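Brimano Furniture Services
Shared Table and Work Surface Inspection Checklist
Building: Zultwood, ground and second floors
Inspection date: 2nd December
Previous inspection: September
Total floor area covered: 1,624 sq ft

Scope
Freestanding tables, fixed counters and the flooring directly under them. Chairs are on a separate sheet. Wall shelving is excluded until the anchor survey is finished.

Rating key
P = pass
M = monitor, recheck at next inspection
R = repair required
X = remove from use

Section 1. Stability

1.1 Table stands level with all legs in contact with the floor. P
Comment: Lobo tables on the second floor were re-leveled in September and have held. Glides on carpet should be checked by hand, as pile hides a short leg.

1.2 No visible movement at leg joints under side load. M
Comment: Slight play at one joint on the long table by the north window. Bolts tightened to the value on the manufacturer's sheet. Recheck.

1.3 Crossbars and brackets present and fastened. P

1.4 Folding mechanisms lock fully and release without force. R
Comment: Left latch on the folding table in the print area does not seat. Tagged. Table may stay in place if the leaf is kept down.

1.5 Load label present where required. M
Comment: Two labels faded. Replacements are on order with Hestus.

Section 2. Edges and corners

2.1 Corners rounded or fitted with guards in walkways. P
Comment: Guards on the ground floor counter are the push-on type and come loose when cleaned with solvent. Use soap and water only.

2.2 Edges free of splits, raised grain and loose banding. R
Comment: Banding lifting on the counter beside the sink. Length of lift 7 in. Glue and clamp, then reinspect after the full cure time. Do not tape over.

2.3 Underside edges free of exposed staples or screw points. P
Comment: Check by mirror and flashlight, not by running a hand along the underside.

Section 3. Top surface

3.1 Finish intact, with no bare patches in areas of regular use. P
Comment: Wood tops recoated in September with the low-odor finish. Sheen is lower than before. This is acceptable.

3.2 No cracks, lifted seams or cupping. P
Comment: Straightedge laid across the grain at both ends and at the center. Small dark specks in pale wood are to be recorded as natural unless they can be felt with a fingernail.

3.3 Containers with liquid are capped when not being poured. P

3.4 Small items kept in open baskets or trays and clear of the table edge. M
Comment: Trays on the ground floor counter overhang the front edge. Moved back during the inspection.
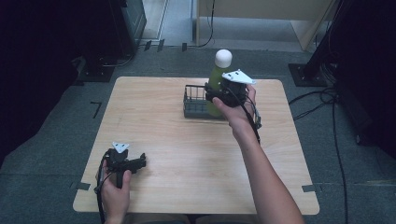
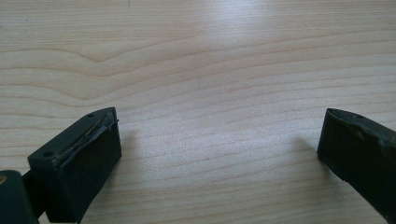

Light wood tabletop, item 3.

3.5 Surface free of residue from cleaning products. M
Comment: White film on two tops near the entrance. Dilution is probably too strong. The label gives 1 part in 40. Measure with the marked jug.

Section 4. Flooring under and beside tables

4.1 Carpet flat, with no ripples or lifted seams. P
Comment: Seam at the second floor doorway was reglued and is holding.

4.2 Chair and table legs not cutting into carpet backing. M
Comment: Wear at two leg positions on the second floor. Fit wide glides. Photograph again at the next inspection with a ruler laid beside the wear.

4.3 Hard floor dry and free of polish build-up. P

4.4 Clear walkway kept on all open sides. R
Comment: Storage bins reduce the walkway behind the long table. Bins to be moved to the back store. Marking tape to be renewed once they are out.

Section 5. Cords and portable equipment

5.1 No cords crossing a walkway without a cover. P

5.2 Cord covers flat and undamaged. R
Comment: One cover split along its length in the print area. Replace the full section. Joining short pieces leaves a raised edge.

5.3 Plugs and sockets free of heat marks. P

5.4 Power strips not fixed to table undersides with adhesive alone. X
Comment: One strip was hanging by a single pad. Removed. Refit with screws of a length suited to the top thickness, or leave off.

Section 6. Records

6.1 Asset numbers legible on every table. M
Comment: Numbering in the 4,000 series was applied twice on the ground floor. Duplicate tags to be withdrawn and the register corrected before new tables are added.

6.2 Open repairs from the September sheet closed out. P
Comment: All closed except the faded load labels, carried forward under 1.5.

Actions carried forward
1.4 Replace left latch. Priority: normal
2.2 Reglue edge banding. Priority: high
4.4 Move bins and renew tape. Priority: high
5.2 Replace cord cover. Priority: high
5.4 Refit power strip or confirm permanent removal. Priority: normal
6.1 Correct register. Priority: low

Items rated M do not need a work order. Items rated R or X need one before the sheet is filed. Return the completed copy to the Zultwood site office and keep the duplicate in the green folder.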